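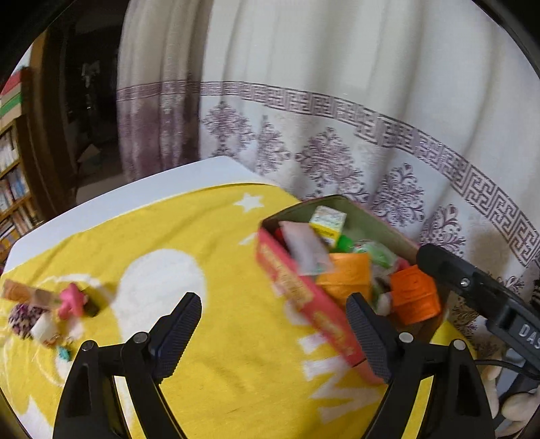
Attachment 1: open box on the yellow cloth, contents as packed.

Ticket: Mixed snack box, items do not match packing list
Queue: Fuvham Pantry / Returns and Shortages
Opened by: Amr Tahiri
Status: Closed, list corrected
Priority: Low

Reported problem
Mevach assortment box, April list. The lid will not close flat when the box is packed in list order. The list also shows 2 entries under "long packet" with the same item code, so the stock sheet rejects the count on save.

Steps taken
1. Cleared the table and put the cloth down to keep wrappers from sliding on the white top.
2. Repacked in list order. Lid still lifts at one end.
3. Moved the small carton to the far corner and kept the block-shaped orange items against the near wall. Lid closes.
4. Re-saved the stock sheet. Same rejection, line 7.

Update, Tuesday 2:40 p.m.
Lid fault is packing order only. The box is within size. The Badawi insert was checked and ruled out; it was not in use for this batch. Duplicate code still open. 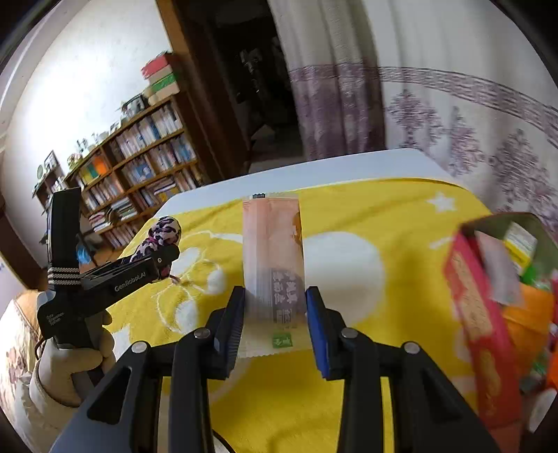

The duplicate code comes from the list template, which fills the item name from the first word of the supplier description. Both long packets start with the same word, so both received the same code. The template cannot be edited from our side until the next release. As a workaround, identify the packet by its printing: the pale pinkish-white wrapper with large dark Chinese characters down the middle and a small green label near the bottom goes under the first code. Any other long packet goes under the second code. Do not sort by length.

Result
Sheet saved with no rejection after line 7 was re-keyed by hand. Stock limit is 1,000 lines per sheet and was not a factor.

Remaining
- Template fix, owner Hirnix.
- Add carton position to the packing note.
- Crimped ends should not be folded under to gain space. Lay the packet on top if it does not fit along the wall.

Closed by A. Tahiri. Reopen this ticket if the sheet rejects the same line again.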